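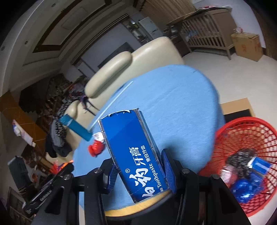 When should the table round be done? Before the evening meal, once the day's wrappers and cartons have piled up and while there is still light to read the small print.

Home | Checklists | Rooms | Contact

Living room table and basket – tidying and safety checklist
Nollton shared house, September round
Checked by: Oi-ling Lu
Comments by: Tin-yau Chu

1. Torn cartons. Look inside before flattening. OK.
Comment: Toothpaste boxes go out with the paper if the tube has been taken to the bathroom.

2. Plastic bags. Knot them and keep them off the floor. OK.
Comment: Somebody slips on one every winter. Tied bags stay in the basket until collection.

3. Crumpled wrappers and tissue. Straight to the bin. TO DO.
Comment: Feel for coins and caps first – Man-lok Lui lost a key this way.

4. Twine and string. Wind up tightly or cut short. 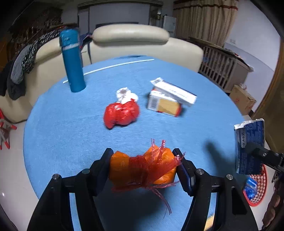

Long ends catch on chair legs and the cat chews them, so trim anything that hangs over the table edge. TO DO.

5. Bottles. Cap tight, label readable, upright. OK.
Comment: Cleaning products belong in the hall cupboard, top shelf. Nothing over 500 ml on the table.

6. Small cartons. Check the date, close the flap. TO DO.
Comment: Medicines go to Anikó for the locked box.

7. Table cloth. Flat, no folds near the edge. OK.
Comment: Shake out weekly. Wash at the next round.

Items 3, 4 and 6 to be closed by 6 p.m. and initialed on the hall copy.

Print this page | E-mail this page

Related items
Bathroom cabinet checklist
Kitchen drawers, with comments
Hall cupboard: what goes on which shelf
Sorting paper and plastic at Nollton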